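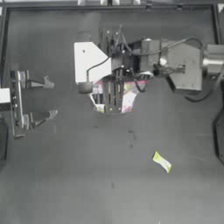 Can the Feltoleck kit pick up soft plastic packets without a special tool?
The standard fingers are enough for most film packets, if the closing force is set as described in this section.

4. Setting the grip for soft packets

4.1 Picking with one arm

Before you start, close the Lodus control program and switch the arm controller off and on again. The new force values are read only at start-up.

1. Put one packet on the work surface, inside the reach of the arm.
2. Open the Grip page and choose "Soft film".
3. Set the closing force to 2. Do not begin with a higher value.
4. Press Test Pick. The fingers go down, close and lift.
5. If the packet slips, raise the force by one step and repeat.

Note: A crumpled packet is normally easier to hold than a flat one. For flat packets, lower the finger height by 4 mm.

CAUTION: Keep your hands outside the black border while the arm has power.

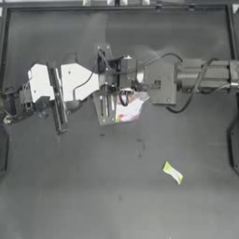
Mengal Kit Support, Documentation Team

4.2 Checking the cables

The cables must hang in free loops, so the joints can turn without pulling them. Move each joint slowly by hand, with the power off, and look at the loop during the whole movement. If a cable becomes tight, open its clip, give it more length and close the clip again. Do not use tape.

4.3 Holding with two arms

1. Load the file Skakau-14 from the Programs list.
2. Set the speed of both arms to the same value.
3. Press Approach. Both arms move inwards and stop before contact.
4. Press Hold.
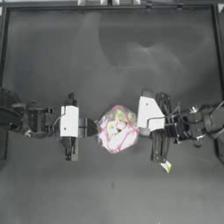 Fig. 4. Bag held between the two arms.

Note: The hold time is limited to 400 seconds. After this the program gives a sound and waits for your answer.

CAUTION: Do not press Release on one arm only. The other arm will continue to push.

If error 14 is displayed, see the section "Force limits".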